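About Sululska

Sululska is a brick library. Families borrow big plastic building bricks from us by the tub, the way they would borrow books, and bring them back when the children have moved on to something else or when the parents have stepped on enough of them. We started with one tub and a card file. We now have 3,112 bricks on the books, give or take whatever is under your sofa.

We deal only in the large, chunky toddler kind. People call every December to ask whether we carry the small ones with the tiny steering wheels. We do not. Those are for older children with steadier hands and for adults with display cabinets, and both groups are well served elsewhere.

The building on Pemlow

We live on the ground floor of the old Pemlow shoe store, and the sign bracket is still up because taking it down cost more than the first year's rent. The front room is for borrowing. The middle room is for play. The back room is for sorting, which is most of the job, whatever you may have pictured when you thought about running a brick library.

None of our furniture matches. The shelves came out of the shoe store and are exactly one boot deep. The tables came from wherever we could get them. We have learned to like pink roses and butterflies on a tabletop, and we have learned that a painted print does not enjoy 10 years of toddlers. It flakes, it scratches, and it collects dark specks that several of us have taken personally. A new top has been priced. We bought more bricks.

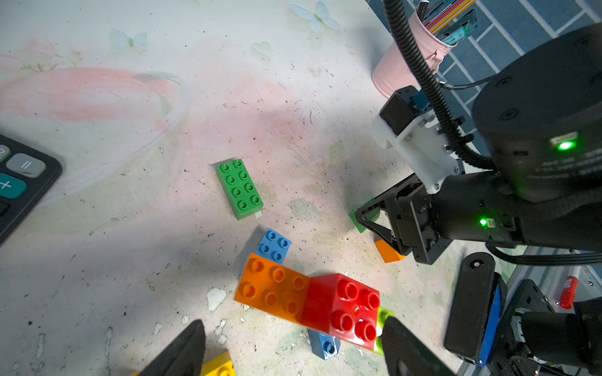
How it works

A tub is signed out for 6 weeks. You get a mixed set, picked by us, in colors also picked by us. You may ask for more of one color and we will write it down. Requests for all pink are popular with grandparents and are turned down gently, mainly because we would run out by lunch.

When a tub comes back, it goes through four stages:

Tipping. Everything comes out on a table. This is when we find the spoons, the crackers, and the car keys. Please call us if you are missing car keys.

Sorting. Two-by-twos with two-by-twos, two-by-fours with two-by-fours. Then by color. Lime green and plain green are kept as separate colors, and new helpers who mix them are forgiven once.

Washing. Warm water, a soft brush, and a long time on a towel. The hollow underside of a brick can hold a surprising amount of applesauce.

Counting. We count every tub going out and every tub coming in. If the number is short, we write you a polite note. If the number is long, we write you a confused one.

There is no fine for a lost brick. There used to be one, a quarter, and it brought in so many quarters and so much guilt that we dropped it. If you find a stray a year later behind the dryer, put it through the mail slot. It has happened often enough that there is now a basket under the slot.

The sorting table

Sorting is open to anyone over twelve who can sit still. You don't need experience. You do need to accept that light blue and dark blue are going to look the same after an hour, and that this is the time to get up and walk to the window.

We have house rules for the table, settled over many years and one bad afternoon:

Start with whatever color there is least of.
Pull stuck bricks apart with your fingers and not your teeth.
Chipped bricks go in the coffee can. A brick with a sharp edge doesn't go back out, even if it was somebody's favorite.
Calculators are for the count. They are not for children, who will press the plus key until it gives up.
Nothing that was built by a child gets taken apart until the child has left the building.

That last one is the only rule we are strict about. 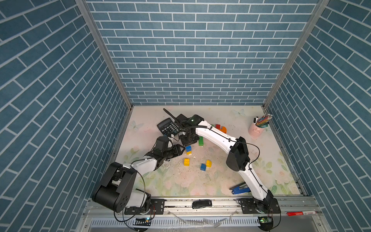
Gualtiero Mazza started the library with a tub his own kids had outgrown, after the second thrift store told him they had no room for it. He taught shop at a middle school for most of his working life and still labels shelves in a hand that could be read from a moving bus. It was his view from the start that children should meet bricks at a table and at standing height, and he holds to it, despite the carpet lobby. He is fond of walls in general, and will tell you that blue-gray brick with thin white joints makes a good lesson for a three-year-old: long rows, one on top of another, and not a stud anywhere. Then he hands over two bricks and waits. Some of them build a wall. Some of them put a brick in their mouth, and he counts that as interest. He comes in most mornings, gets through one tub at his own pace, and leaves before anyone can ask him about the budget.

Sundqvist and the second collection

For a long time we had one brand of everything. Then the Sundqvist nursery school closed its doors and left us its whole stock, 500 bricks in pillowcases. They are a hair wider than ours. They will go on top of our bricks if you push, and they will not come off again for love or money. We keep them on their own shelf, in tubs with a red stripe on the lid, and we ask families to borrow one kind or the other. Every so often a tub comes back with the two kinds joined forever. We have a shelf for those as well. Children like it best of all.

Borrowing by the box

Day cares and waiting rooms can take out a Bisitz, our name for the big crate, after the street where we found the first one. A Bisitz holds as many bricks as two grown people can lift without talking about it afterward. You need a car, a second person, and a room with a door. It can stay with you for a full season. We ask that somebody sweep under the radiators before it comes home.

Visiting

The front room is open mornings, and the play room stays open until the last builder is carried out. Park behind the building. The bell sticks, so push it twice. Bring the tub, the lid, and the card, and if you can only find two of those, bring the tub.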